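Ferngate Household Word List

README and data card, second release

Summary

The Ferngate Household Word List records the everyday words people use for the parts of a home: doors, floors, walls, cupboards, taps, stairs and the odd spaces between them. It holds 458 entries collected from 64 contributors living in Ferngate and the villages up towards Presberg. Each entry is one word or short phrase, with its meaning, where the contributor grew up and an example sentence in their own words.

The list is meant for people who study regional English, for teachers, and for anyone writing dialogue who wants to know whether a character would say "passage", "lobby" or "hall". It is small and should be used as a word list, with no claim that it measures how common a word is.

Files

entries.csv: the main table, one row per entry
places.csv: the place codes used in the main table
notes.txt: longer comments from contributors, keyed by entry number
changes.txt: differences between the first and second release
LICENCE.txt: terms of use

All files are UTF-8 with Unix line endings. The CSV files use commas and double quotes. A quote mark inside a field is doubled, in the usual way. If your spreadsheet program shows strange characters in the example sentences, import the file and choose UTF-8 by hand instead of double-clicking it.

Fields in entries.csv

There are 8 fields in each row.

id: entry number. Numbers are never reused, so there are gaps where entries were withdrawn.
word: the word or phrase as the contributor spelled it
sense: a short meaning, written by the editor
area: one of door, floor, wall, storage, water, stairs, heating, other
place: a code from places.csv for where the contributor grew up
heard_from: parent, grandparent, school, work, neighbour or blank
example: a sentence given by the contributor
status: current, old or disputed

A blank in heard_from means the contributor could not say. It does not mean the question was left out. A blank in example means no sentence was offered. We did not write sentences to fill the gaps.

A sample row, laid out one field to a line:

id: 64
word: sneck
sense: latch on a door or gate
area: door
place: PRE
heard_from: grandparent
example: Drop the sneck after you or the dog'll be out.
status: current

How the words were collected

Contributors filled in a paper form or sat down for a short conversation, whichever they preferred. The form went through the house in order, from the front door to the loft, and asked what each part was called at home when the contributor was a child. Most of the conversations took place in November, at the kitchen table of whoever was being asked. The editor took notes by hand and read the words back before leaving, so that spellings could be put right.

We asked for words the contributor had used or heard in person. Words remembered only from books or television were left out, though a few may have slipped through under "neighbour".

Some questions worked better than others. "What do you call the thing you open the door with?" produced handle, knob, sneck, latch and, twice in the notes, "the thing". Questions about floors tended to bring out the name of the covering, so a contributor asked about the kitchen floor would answer "lino" or "quarries" and have no separate word for the floor itself. Both kinds of answer are in the list, under floor.

Choosing the area for an entry

The area field is for finding things and should not be read as a careful classification. A door handle goes under door. Tiles go under floor or wall according to the example sentence, and if there is no example sentence they go under wall. Skirting is under wall. A hatch between a kitchen and a dining room gave us the most trouble and sits under other, along with serving hatch, hole and "the gap".

"Bar" comes up several times with different senses: a wooden or iron bar dropped across a door, the rail on a range where tea towels are hung, and a long handle fixed to a heavy door. Each sense has its own row. Where two contributors gave the same word with the same sense, both rows are kept if the places differ and merged if they match.

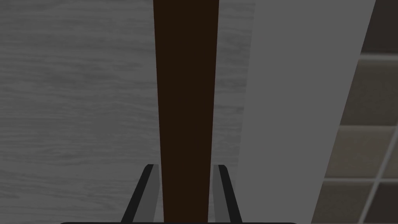
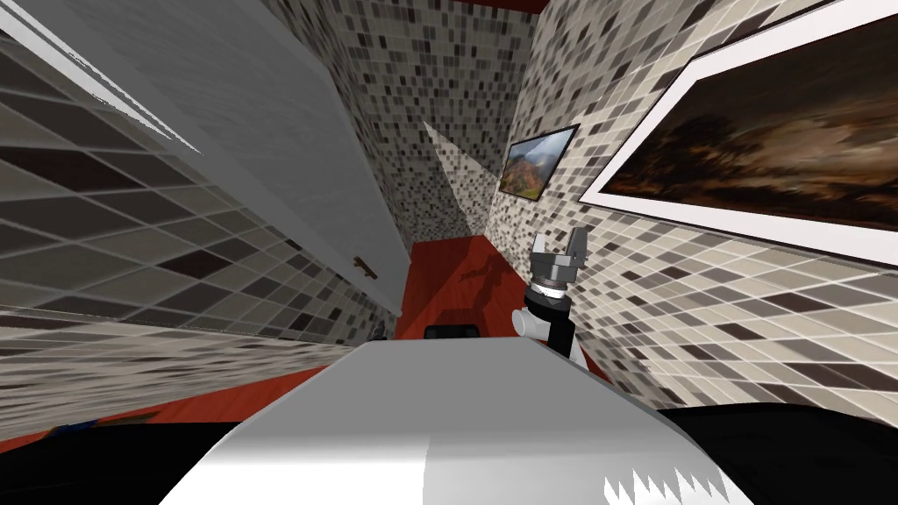
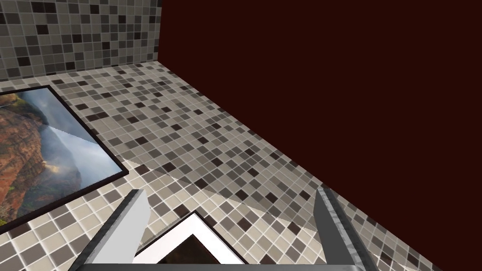 Computer renders. First: a long, dark brown bar. Second: red floor, mosaic wall tiles and a white door with a small brown handle. Third: a floor of small square tiles in beige and greys.

Spelling

The word field keeps the contributor's spelling even where a dictionary has another. This means that "ginnel" and "jinnel" are separate rows, and a search for one will not find the other. A column of standard spellings was tried for the first release and dropped, as too many of the words had no agreed form and we were choosing one by guesswork.

Capitals were removed except in proper names. Hyphens were left as written. "Glory hole" (a cupboard for odds and ends, often under the stairs) appears with and without the hyphen.

Status labels

Current means the contributor still uses the word. Old means they remember it and no longer use it. Disputed means that someone else in the same household said the word was wrong or meant something different. We kept these, with the disagreement written up in notes.txt. The longest is over whether the "back place" is a scullery or the yard behind it.

Checking

Fatima Buthelezi edited the list and checked every row against the paper notes. In the second pass, 400 rows were found to match as they stood. The rest needed small corrections, mostly place codes and missing commas, and those are listed in changes.txt. No entry was removed on the grounds of being unlikely.

Known limits

Contributors were found through neighbours and relatives, so some families are heard from more than others. People who moved to the area as adults are included under the place where they grew up, and those places have few entries each. There is very little on flats. The form was written with a house with an upstairs in mind, and people who grew up in a bungalow or a flat skipped a good part of it.

The heating section leans towards coal fires and back boilers. Words for radiators, thermostats and the airing cupboard are thin. We hope to add to them.

Pronunciation is not recorded. A few contributors added their own guide to how a word sounds, and these remarks are in notes.txt, unedited.

Privacy

Contributors' names are not in any file. Place codes cover a whole village or a named part of the town, and villages with a single contributor were joined to the nearest one. Example sentences that named a living person were changed with the contributor's agreement, by swapping the name for "she", "he" or "our kid".

Anyone who gave words and would like them taken out can ask at any time. The row will be gone from the next release and its number left empty.

Changes since the first release

Place codes for the Presberg villages were split in two, PRE and PRU. Old code PR should be read as PRE.
The Asik notebooks, on stairs and storage, were added.
The Ngubane notes on water and heating were typed up and added.
The field "source" was renamed heard_from.
Duplicate rows for "press" (a cupboard) were merged.
A stray byte at the start of places.csv was removed. It stopped some programs from reading the first column heading.

Using the list

You may copy, print, quote and adapt the list for any purpose, including paid work, if you name the Ferngate Household Word List and the release you used. Please keep the contributor's spelling when you quote an entry, and quote example sentences whole.

Corrections and new words are welcome. Please give the entry number if there is one, the place where you heard the word, and a sentence using it if you can think of one.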